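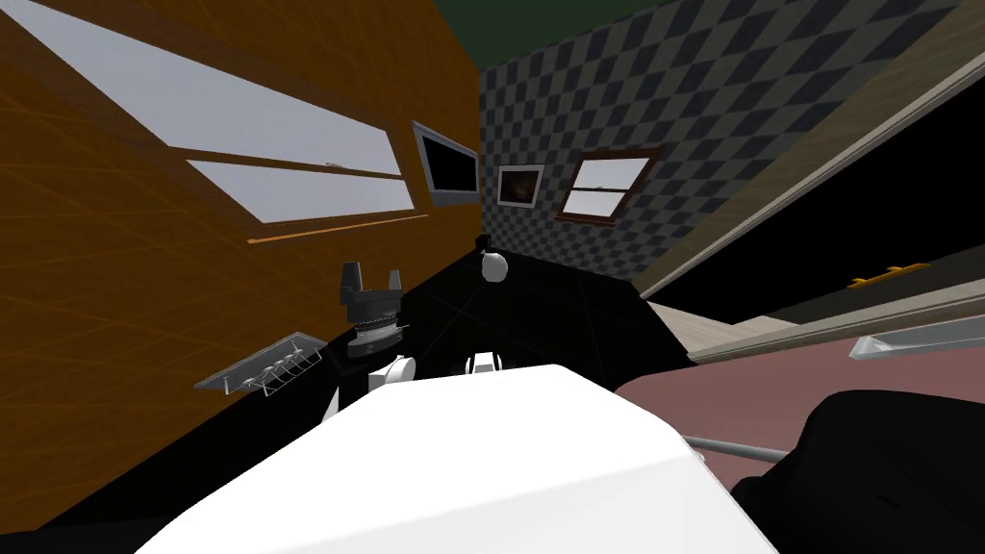 The first rule I ever wrote for a simulated kitchen was "don't hit the window." I typed it into a shared document at Skirkska, felt very pleased with myself, and went to lunch. By the time I got back, Vasco Figueiredo had added a comment underneath: "Hit it with what?"

Fair question! I'd meant the hand. He meant the hand, the wrist, the elbow, the big fat link between the elbow and the shoulder, and whatever the hand happened to be carrying at the time. My one-line rule turned into four, then into a page, and that page eventually became the thing people now call the kitchen rules, which I've been looking after ever since. It has 29 rules in it today. It had 13 the first time we printed it, and I still think a few of those were better than what replaced them, but I'll get to that.

I write rules for robots that work in pretend kitchens. Two arms, a counter, a dish rack, cupboards, a floor, all of it made of math. My mother thinks this is the silliest job in the family (my cousin breeds show rabbits, so the bar is high). When I visit her she asks why anybody would need safety rules for a place where you can't break a plate, and I've given her a different answer every time, so let me try to give a proper one.

People are careless in simulation. I was, for years. You run a task, the elbow passes straight through the corner of the counter, the cup ends up in the rack, and the little counter on your screen says success. You shrug and run the next one. Do that for a few months and you've got a robot that has learned the corner of the counter is a suggestion. Then somebody puts the same program on real arms in a real room.

So rule one, which has survived every revision, says that a run with contact between an arm and the building is a failed run, whatever happened to the cup. Walls, windows, counters, ceiling, all building. We had a long argument over cupboard handles, because you're supposed to touch those. Vasco settled it by saying a handle is building until the task names it, and then it's a handle. I've never found a cleaner way to say it, and I've tried, mostly out of jealousy.

The second group of rules is about viewpoint, and this is where I lose people at parties. When two arms share a kitchen, you need to know what each camera view is for before you let anyone judge a run from it. Some views tilt with the arm. The wall leans over, the counter runs off at a slant, and half of what you get is a big smooth white forearm with two gripper fingers peeking over the top of it. You can learn plenty from a view like that, but you can't tell me the arm cleared the far edge of the counter when the arm itself is standing between you and the counter. I've sat in reviews where a grown adult with a degree pointed at a view like that and said "looks clear to me." Clear of what? You're looking at a sleeve!

Our rule says a reviewer may not pass a run on a view where the robot's own body hides the contact area. They can fail it on one. They can flag it. To pass it they need a second view, or the contact log, and they have to write down which they used. People grumbled about the writing down. It adds a little time to every review, and the folks at Mota, who use our rules with some edits of their own, told me flat out that they'd dropped that part. Then in November they put it back, and nobody over there has wanted to tell me the whole story, though I've asked three times and once brought cake.

There's a whole section on two arms, and it's the one I'd keep if the rest of the document burned. One arm by itself is a fairly predictable animal. Put a white one and a black one side by side and they get in each other's way constantly, and most of the trouble comes from the parts the programmer wasn't thinking about. Everyone plans for the fingers. The fingers are where the fun is. But the elbow has to go somewhere while the fingers are reaching for the kettle, and the somewhere is quite often where the other arm's elbow was heading.

We ask for a keep-out space around every link of each arm, all the way back to the base, and we ask that it stay on even when both arms are meant to be working on the same thing. If you need to shrink it for a handover, you shrink it for the two hands only, you say so in the task file, and you put it back afterward. Putting it back is a separate rule with its own number. I had it tucked inside the first one originally, and people read the first half and stopped. I would have too.

Speaking of which, please don't write long rules. I made this mistake for an entire year. There was a version of the document (we call it the Flolley draft, after the project that paid for it) where rule six ran for most of a page and had exceptions to its exceptions. I was proud of it! I thought I'd covered everything. Then we handed it to a new team at Sandetti and asked them to grade a batch of 200 runs with it, and 198 came back marked as passes. We'd planted far more bad ones than that. I called them up, a bit hot, and a very polite person explained that they'd found rule six confusing and had decided it probably didn't apply.

So we broke it up. A rule now gets one sentence, and a second sentence if it truly can't live without it. If two reviewers read it and grade the same run differently, the rule goes back on my desk and the run doesn't count for anything until I've fixed the wording. That last bit came from Vasco, who used to inspect elevators and has no patience at all for the idea that a standard can be "mostly clear."

He's also the reason we have the clutter rules. Early on I wanted every kitchen empty and tidy for testing. A bare counter, the arms, one cup. Much easier to grade. He came by my desk, looked at it for a bit, and asked who lived there. His own kitchen has a dish rack that's never put away and a thing on the counter he bought for making pasta and has used once. Mine's worse. So now a test kitchen has to have objects in it that have nothing to do with the task, and the robot has to leave them where they were. We measure them before and after. If the task was about a cup and the dish rack has moved, that's a fail, even if the cup looks gorgeous.

I got pushback on this from nearly everyone. One fellow argued that a small nudge to a dish rack is harmless and I was being fussy. Maybe so. But I'd like him to tell me how small, in a number, and then I'd like him to tell me the number for a full glass, and for a candle. We went with a single limit for everything in the room, and it's a tight one. I know it's too strict for a dish rack. I'm fine with that.

There are things in the document I don't love. The lighting rules are a mess. We say a run should be repeated in dim light, but we never managed to agree on what dim means in a room where the sun is a setting in a menu, and what's written there now is a truce between two people who've both since moved to other teams. The stopping rules need work too. We require that both arms stop when either one does, which sounds sensible until one of them is halfway through holding something up for the other. I've rewritten that one more often than I care to admit, and the current version basically says hold still and keep your grip. It'll do for kitchens. I wouldn't want to see it in a laundry.

The next revision goes out for comments in April 2026, and if you run simulated kitchens of any kind I'd love for you to read it and be rude. Tell me which rules you skip. People always send me the rules they think are missing, and I'm grateful, I am, but the list of what you skip when you're tired and it's late and there's a batch left to grade is worth far more to me. I'll start with mine: I've never once repeated a run in dim light without somebody reminding me.

My mother has asked for a copy as well. She's gotten as far as rule four and has questions about the handles.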